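Matthorpe Recipe Notes

A plain-text set of 958 home recipes from the Matthorpe area, typed up from cards and school cookbooks. Maintained by Nelli Toivonen and Ademir Nogueira.

Contents
recipes.csv - one row per recipe
units.csv - 59 kitchen measures with metric values
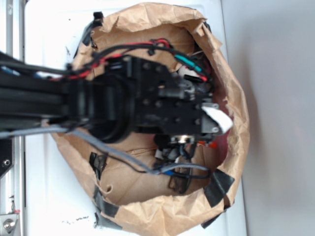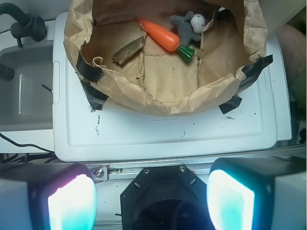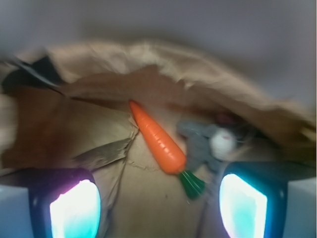
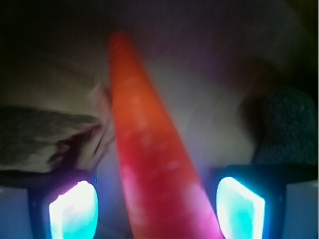
Known problems
Oven settings are left as written, so "moderate" appears often. Spelling was not corrected. Nine recipes have no title and are listed by first ingredient.

License
Free for any use with credit. Send corrections to Ademir - please give the row number.

Last updated August 16, 2026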